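Keeping a coat stand tidy at the top of the stairs

Tips from Marina Politis

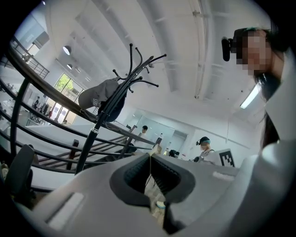
A coat stand on a landing collects everything that has no other home, so go through it once a season. September is a good month for it. Take everything off, wipe the pole and hooks with a damp cloth, then dry them. Black metal shows dust and the white marks left by hard water.

Hang caps by the back strap or the inside band. A brim pushed over a hook will hold the dent. Bags go on the lower part of the stand if there is a spot for them, and heavy ones should be emptied first. Two bags on the same side will make most stands lean.

Check the base while the stand is bare. Tighten the screws by hand and finish with a quarter turn of the driver. Felt pads under the feet save timber floors from scratches.

Keep the stand at least 200 mm clear of the railing, and don't let scarves or long coats trail over the top step. Anything you want to grab on the way down goes on the hooks facing the stairs.

Dimas Nasution adds: do the railing bars with an old sock over your hand. It's quicker than a cloth.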